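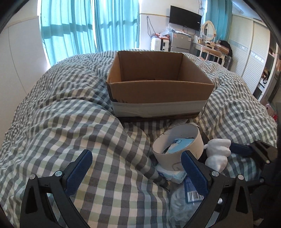
Handheld gripper: left finger lags the right after pad replacement

I replaced the blue textured pads on both fingers of a handheld two-finger gripper. Since then the left finger reaches the object late. On a rigid cardboard tube the offset pushes the tube sideways before the right pad carries any load. On thin plastic bags the tips close but the bag slides out. Both hinge screws on each finger are tight. Is this the pads or the linkage?

Posted by dorness_bench

Check the pads first. If one was bonded over old adhesive it sits proud and the faces are no longer parallel. Peel it, clean the finger with isopropyl alcohol, let it dry, bond again and clamp for 20 minutes. Then close the fingers on a strip of paper at the tip, middle and root. The drag should be equal at all three.

A late finger is a separate fault. Back off the hinge screws on the slow side, work the finger through full travel by hand, and retighten in steps, alternating between the two. Overtightened hinges bind. Ours at the Sandoval shop did this after every pad change until we stopped using the long driver.

Posted by Resturwood

Had the same thing. New pads fixed it.

Posted by skullia33

Agree on the hinge screws. Also rezero the opening width after any pad change. Our logged width was off by up to 2 mm with the new pads, and we had 1,442 closures recorded before anyone checked. Soft bags need the zero more than tubes do.

Posted by cell_tech_b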